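Keep the Paper Until the Index Is Right

Small organizations are being told to scan their records and throw away the originals. The advice usually arrives with a price per page and a photograph of an empty storeroom. I have spent most of my working life arranging other people's files, and I think the advice is wrong in its order of operations. Scanning is the cheap part of the job. The index is the expensive part, and it is the part that gets cut.

A folder in a drawer carries information that a scan does not. The label gives a subject. The position in the drawer gives a neighbor on each side. The thickness says how much happened. A clerk who opens a drawer to look for a boundary agreement will pass the correspondence about it on the way, and will often pull both. When the same pages become a set of numbered files, all of that is gone unless it has been typed in by a person who understood it.

The water district in Wuddale is a fair case. It had 2,000 folders covering easements, well tests, pump repairs and connection permits. A contractor scanned the lot and delivered the files named by box and sequence, so that a permit might be found under box 14, item 205. The contract asked for legible images and got them. It asked for nothing else. The paper went to the shredder in October, and the first request for an easement map came in the following month. Finding it took two people most of an afternoon of opening files one after another. Under the old arrangement the map sat in the E drawer, behind the parcel number.

The usual answer is that text recognition solves this. It solves part of it. Recognition works well on clean typed pages and poorly on carbon copies, pencil notes, stamps laid over signatures and forms filled in by hand. Those are common in the records people need most, which tend to be old. Searching for a surname also assumes that the surname was spelled one way. In the Trurnico parish registers I worked on, one family appears under four spellings, two of them on the same page. A card index made decades ago had cross-references for all four.

Waldemar Kołodziej, who taught me records arrangement, had a rule for any conversion project: the finding aid is written first, tested against the paper, and only then does a page go on the scanner. He tested it by handing the list to a person from another department and asking for 200 items. Every miss was written down and the list corrected. It was slow work, and his projects ran over schedule. They were also the ones that could still be used after the staff had changed.

I would add a second rule. The drawer should stay in service for a fixed period after the scan is accepted, and every retrieval should be done both ways. If the electronic copy turns up first and is complete, the test is passed for that item. If the drawer wins, the index entry needs work. A cabinet takes up little floor and draws no current. The argument that the space is needed at once is rarely supported by a plan for the space.

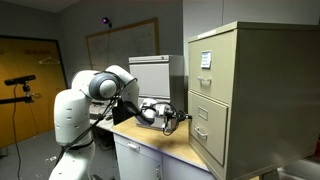
The cost objection

Paper storage is not free, and I do not claim that it is. Rent, shelving and climate control add up, and an off-site box that is never opened is a charge with no return. Large bodies with tens of rooms of paper have to convert, and many have done it competently. They have records staff. The trouble is that the same method is sold to a district office, a small clinic or a housing cooperative with one part-time clerk, and the labor that made it work elsewhere is left out of the quote.

Julla, a housing cooperative I advised, received a bid for 1,000 tenant and maintenance files. Indexing was offered as an optional line, by file title only. The file titles were street addresses. Units had been renumbered twice, so an address alone pointed to the wrong household in a good share of cases. Proper indexing by unit, date range and document type came to more than the scanning itself. The board was annoyed by this and asked me whether the vendor was padding. It was not. That is what the work costs when it is done.

My advice to them was to scan less. Leases in force, building plans and inspection certificates were converted and indexed to the document. Closed files past the retention period were destroyed on a signed schedule, without being scanned. Everything between those two groups stayed in the cabinets, relabeled, with a printed list at the front of each drawer. The total came in under the original bid.

What a contract should say

Retrieval should be the condition for payment. Image resolution and page counts are easy to verify and say little about whether a record can be found. A contract can require that a sample drawn by the client be located within a stated number of minutes, by a person using only the index supplied. It can also require that the index be delivered in a plain table, separate from any viewing software, so that a change of vendor does not mean starting again. The Lachance town library put both clauses in its last agreement. Two of the bidders withdrew. The one that stayed asked for a longer schedule and a visit to the stacks before quoting, and the library agreed to both.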